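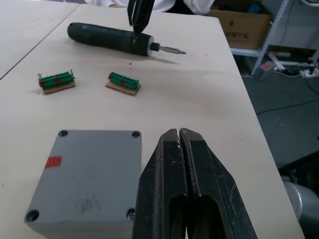
Grey plastic enclosure and two small green terminal blocks on a beige tabletop.

Planning a self-guided heritage walk

These notes use the Grenen harbour walk as the worked case. It takes 60 minutes at an easy pace and starts and ends at the Alard Gate.

Step 1. Fix the length
Measure the route on foot with a wheel or a phone track. Map distances leave out steps, crossings and detours. A first walk should be between 2,000 and 3,000 metres, with no more than 2 steep sections.

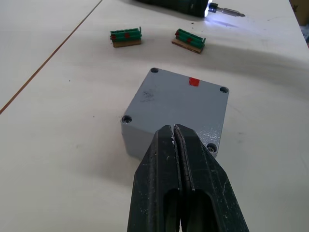

Walk it again in the opposite direction and note any point where the way ahead is unclear. At Grenen the turn into Rutkowska Lane is easy to miss coming from the quay, so the directions name the bollard at the corner.

Step 2. Choose the stops
List every monument, plaque and building of interest, then drop those that cannot be seen from a safe standing place. Check each inscription against the local archive before quoting it – spellings on older plaques vary.

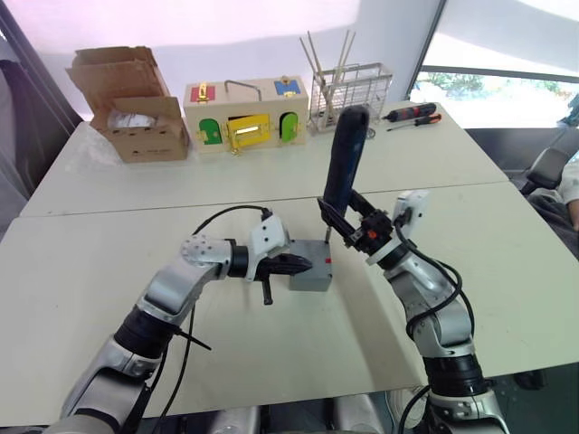

Step 3. Write the directions
Keep directions and history in separate paragraphs. Begin each direction with the stop just left and end with the next one. Use left and right, and avoid compass points.

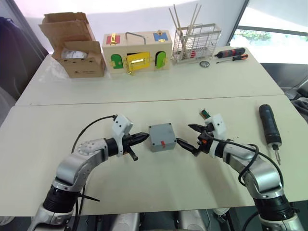

Give street names as they appear on the signs. Where a name has changed, put the former one in brackets: Zimutine Street (formerly Ropewalk). Mark toilets, benches and step-free routes on the map, and put the month of the last check in the footer.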